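Prasuder Household and Shop-Floor Chores Study
Progress report to the Grillel Fund
Prepared by Lorena Insaurralde, with bench notes by Seul-gi Jang
2020-02-19

1. Scope of the period

The grant asks one question: which routine chores in a home or a small repair shop can be handed to a single-arm machine today, without a person standing next to it. This report covers bench work at the Salinas workshop since the last payment. It doesn't cover the mobile base, which is still on order and will be dealt with in the next report.

Work was divided between two groups of tasks. The household group (folding, wiping, sorting cutlery, loading a dish rack) was run by Valentina Cabral. The shop-floor group (opening and stripping used desktop computers for parts) was run by Damián Ledesma.

2. Trials completed

We logged 744 attempts across 9 tasks. The plan called for 1,000. The shortfall is due to a delay in the supply of donor computers and to a change in the way we reset the bench between attempts, which is slower but gives more even starting conditions.

An attempt counts as finished only if the arm completes the task with no hand on the equipment and no restart. Partial results are logged but not counted. Ailsa Imrie reviewed the scoring and asked for one change: a part that is removed but damaged is now scored as a failure. Earlier entries have been rescored to match.

3. Household group

Wiping a flat counter is the strongest result. The arm covers the surface reliably and handles moderate clutter if the objects are rigid. It doesn't yet judge whether a stain has gone, so it makes a fixed number of passes.

Sorting cutlery works for forks and spoons laid singly. Nested spoons are still picked up as one object. Folding remains poor. Hand towels come out acceptable, while shirts do not, and we recommend dropping shirts from the remaining work.

The dish rack was tested with plates only. Placement is sound - release is the weak step, and the plate tends to tip when the fingers open.

4. Shop-floor group

Side panels, memory modules and expansion cards were treated as separate tasks. Memory modules are the most consistent, provided the latches are opened first. Cards held by a bracket screw need a tool change, and the tool change fails more often than the removal.

The processor is the hardest part we have tried. The steps are to free the retention lever, raise the load plate, and lift the processor straight up by its edges. Clearance is the main limit. The fingers have to come down among the memory slots, the cooler mounts and loose cabling, and the gripper itself hides much of the socket from the wrist camera during the last part of the approach. Old thermal paste on the lid also changes how the part reflects light, and this upsets the position estimate.

We don't consider processor removal ready for unattended use. A person does it in under a minute and with less risk to the socket.

5. Equipment

The Mivgate control software was updated once. The update fixed the dropped force readings reported last time and caused no loss of data. One set of finger pads wore through and was replaced from stock.

6. Plan for the next period

Complete the outstanding attempts, with priority given to the processor and dish rack tasks. Test narrower fingers on the shop-floor bench. Add a second, fixed camera so that the socket stays in view during the approach. Seul-gi Jang will need around 4 weeks for the camera work, including calibration.

No change to the budget is requested. We do ask for approval to move the shirt-folding hours to the shop-floor group.

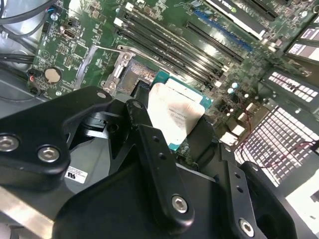

Figure 1. Processor task, wrist camera view: gripper over the CPU socket, with residue on the processor lid.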